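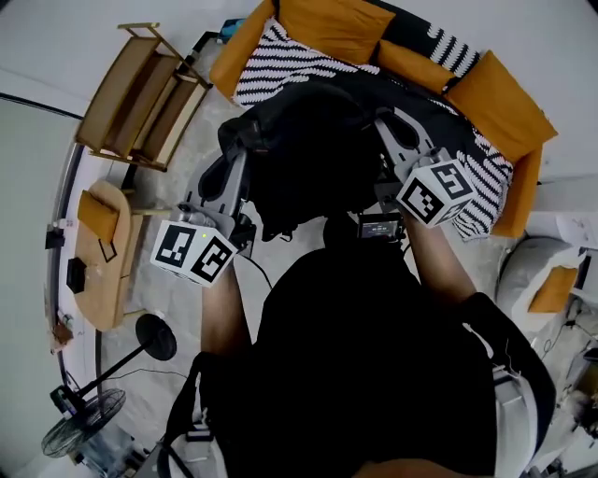
**Briltlow Makers, Robotics Section** | Gallery | Kit on trial: the Ingate pair

*Olga Barreto at the sofa, with a gripper in each hand. The zebra throw is going to be folded, in theory.*

We had the Ingate hand-held set on hire from Soliman for three weeks in November, and this is the gallery page for it, with notes. The written review for the newsletter is Haruto Kuroda's job and he would like it known that he is working on it.

The set is for people who want to teach a robot a household chore and would prefer to do the chore themselves first, holding what the robot will hold. You pick things up, put them down, fold, tidy, and the whole lot is logged. Cekisine, the software that comes with the hire, turns it into something you can train on. That's the brochure version. Our version has more cable in it.

## The grippers

*Grey and curved, a bit like fins, each with a white marker cube you could mistake for a very dull board game.*

Comfortable, mostly. Olga has small hands and managed well. Yoshinori Kudo has large ones and complained in two languages. The jaws close smoothly and the squeeze is light enough that you stop thinking about it after a while, at which point you try to scratch your nose with one.

They are good at cushions. They are good at the edge of a blanket if somebody has left the edge where it can be got at. They are dreadful at remote controls lying flat on a hard surface, and I spent most of an evening establishing that. Corners of paper: don't bother.

The cubes are how the system works out where each gripper is and which way it's pointing. The black patterns need to stay clean. We were sent a cloth for this purpose, a nice one, which has since been used on somebody's glasses and must be sent back with the kit.

## The cable

*Thin and black, looping down from the left side towards the floor. See also the lower right, where it has relatives.*

Soliman's hire sheet says the set may be used "freely about the home". I'd put it nearer "freely about the rug". You learn a sort of shuffle. Afia Atinga, who used to do ballroom, was far and away the best at it and never once stood on anything. The rest of us moved like people crossing a stream.

A cable clip at the waist would sort most of this out. We made one from a bulldog clip and a bit of elastic and it worked so well that Yoshinori wants to patent it. He has been told about bulldog clips.

## The little screen

*At chest height, between the two grippers, showing its digits to the world in general.*

My chief grumble. The figures are small. To read them you tuck your chin in, which tips your head, which is the one thing the manual asks you not to do in the middle of a take. I'd swap the whole display for a buzzer. Itsuki Hamada disagrees and says I need my eyes tested, and he may have both halves of that right.

## The sofa job

*Mustard upholstery, striped throw, cushions to match. Also a mustard cushion on the bean bag and another on the coffee table, so there's no shortage of work.*

We picked two chores from the Cekisine list: "tidy seating" and "fold soft item". The first means cushions back where they belong. It sounds simple until you have to agree where cushions belong, and that discussion went on longer than the recording did. Afia's ruling was one at each end and no chopping them in the middle. I have chopped one since, out of spite.

Folding the throw is harder than it looks. With bare fingers you do all sorts of small pinches and flicks without noticing. With the Ingates you grab, lift, and discover that the far side has stayed exactly where it was. My advice is to fold towards yourself and keep the folds big. Diagonal stripes are no help whatever for lining up edges. A plain blanket would have been kinder, but we used what was on the sofa.

The bean bag isn't on the list at all. We tried it anyway. Please don't.

## Booking, money and so on

- The deposit is £100. Ours came back in full, cloth permitting.
- Soliman wants 7 days' notice for collection, and means it.
- The hire includes Cekisine for the same period. Download your recordings before the set goes back, or they go with it.
- Phone support is cheerful and does know the product. I rang twice. The second time they remembered me, and not fondly.

## Would we have it again?

Yes, with our own clip. Haruto will tell you about tracking accuracy in the proper review and I won't tread on his toes. As a thing to put in the hands of members who have never gone near a robot, it did the trick. They understood what it was for inside an evening and wanted another go, and a few of them have asked whether it can be taught to do the washing up. Crockery is on the Cekisine list, under "advanced". We haven't told Afia, as it's her crockery.

If you'd like to be on the list for the next hire, see Itsuki on a club night. Closed shoes, please, and nothing with dangly sleeves.

Page put up Jan 3, 2026. Captions are mine, complaints to Yoshinori.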